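Imstead Council Watch – your questions, my answers

Last updated 23 December 2019

I'm Haf Vaughan and I write this site by myself, mostly in the evenings. The same questions keep landing in my inbox, so I've put them on one page.

Are you part of the town council?
No! I ran for a seat once, lost by 16 votes, and have been sitting in the public seats ever since.

How often does the council meet?
Every other week, except in the summer, when they take a break after the last June meeting. Work sessions are separate. You can go to those too, but you can't speak at them, and the chairs are worse.

How do I sign up to speak?
Fill out the yellow card by the door before the meeting starts and hand it to the clerk, Rhiannon Probert. You get 4 minutes. She does use a timer, and she'll cut off a council member's cousin just as fast as she'll cut off you (I've watched it happen). If you're talking about something on the agenda, write the item number on the card or you'll get pushed to the end of the night.

Is Rhiannon related to Iolo Probert on the council?
They're married. He got elected after she'd already been clerk for years, and her job now reports to the town manager. Some people think that settles it and some don't. I'd like to see it written into the ethics policy, and I've said so at the microphone.

What's the deal with the Dravden Road vote?
Okay, deep breath. The council voted to close the lower end of Dravden Road to through traffic for a trial period. Opponents turned in a petition with 813 signatures asking for a public vote, and the clerk's office is still checking them against the voter rolls. If enough are good, the council has to either repeal the closure or put it on the ballot.
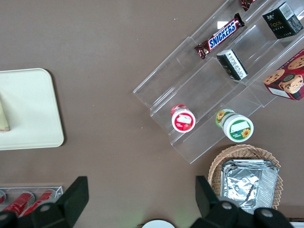 The part people get mixed up on is that the closure stays in place while the checking goes on. I got this wrong myself in an early post and Iestyn Gough, who organized the petition, wrote me a very patient email about it. Sorry again, Iestyn.

Is Rhydian Gough on the same side?
Nope – he's Iestyn's brother and he spoke in favor of the closure. I hear Thanksgiving was fine.

Can I watch from home?
Yes, the town streams the regular meetings and posts the recordings some 4 days later. The sound is rough for the first few minutes, so stick with it. Work sessions aren't recorded, which drives me nuts, and I keep asking.

Where do your transcripts come from?
I type them up from the recordings. If I can't make out a word I put a question mark in brackets. Please send corrections and I'll fix them the same day if I can.

Do you take sides?
In my opinion posts, sure. I label those. In the meeting notes I try hard to stick to who said what and how they voted.

Can I write something for the site?
Please do! Keep it short, sign your real name, and if you live on Dravden Road or own a business there, say so in the first line.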